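Mudgway opens repair room for household goods

The town of Mudgway has a new place where people can bring broken things from home. The repair room opened in May on the ground floor of the old Huselden shoe shop, and in the first month it received almost 800 items. Most of them were lamps, radios, chairs and small kitchen machines.

The idea came from Olaia Robles, who moved to the town two years ago. In her earlier town, she explained, there was a similar room and her family used it very often. "When I came here I was looking for such a place and I did not find it," she said. "So I wrote to the town office, and they answered me the same week."

The town pays the rent and the electricity. The tools were bought second hand, and a local hardware store, Isitz, has given screws, glue and wire for the first season. Visitors pay only for the spare parts. There are 4 work tables, and at each table one experienced person sits together with the owner of the item. The owner is expected to stay and to help with the work.

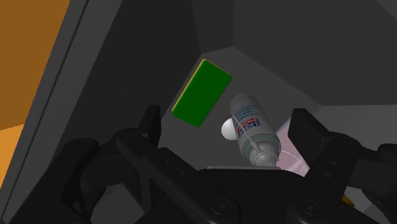

Do visitors need to make an appointment?
Small items can be brought at any time during opening hours, but for furniture and sewing machines the room asks people to call one day before.

Khurram Durrani repaired television sets for 20 years before he retired, and now he takes care of the electrical table. He told us that the most common problem is a damaged cable, which often takes only a few minutes to change. Items with a battery inside take more time, and some of them are made in such a way that they cannot be opened without breaking the cover. In these cases he tells the owner openly that the repair is not possible.

Not everybody in the town was satisfied in the beginning. Keegan Whitelaw, who has a small appliance shop in the next street, was afraid that he would lose customers. He says now that the effect has been different from what he expected, as several people came to him to buy parts after their visit to the repair room. He has also agreed to order parts for the room at a lower price. 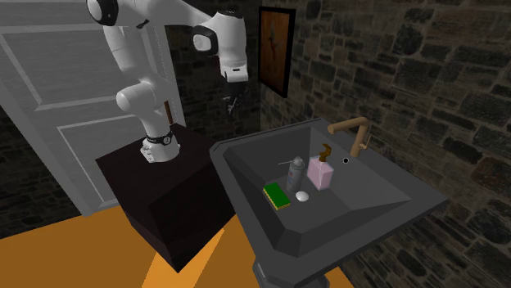
At the sink. Visitors are asked to bring kitchen items clean.

The repair room is open in the afternoon from 2 until 6 o'clock. In the autumn there will also be an evening course in mending clothes, led by Mahsa Hosseinzadeh. The course is called Ema and it is free for residents of Mudgway. Places can be reserved at the town library, where Lindsay Pryor keeps the list of names and answers questions about the materials that participants should bring.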